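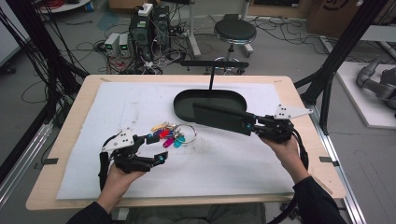
## Five colors, one ring

Solange Rolland can find her front door key before she reaches the steps, and she wants everyone else to be able to do the same. "Yellow is the front door, always," she says. "Red is the cellar. After that you're free!"

She has been sorting out other people's keys for 17 years, first behind the counter at Hervieu and now at her own bench, and she still lights up when a customer tips a full pocket onto the table. Her favorite fix is the cheapest one in the shop – colored plastic caps that slip over the key heads.

"People tell me they'll remember which is which by the shape," she says. "Then it's raining, they've got two bags, and they try the same key three times."

She likes a plain split ring and has no patience for charms. For hanging keys up at home, she loves a little stand with a crossbar and a tray underneath, where coins and stray buttons can land too.

And the purple one? She laughs. "On my own ring, purple is my sister's bike lock. She sold the bike in April. I can't throw the key out – I like the color too much."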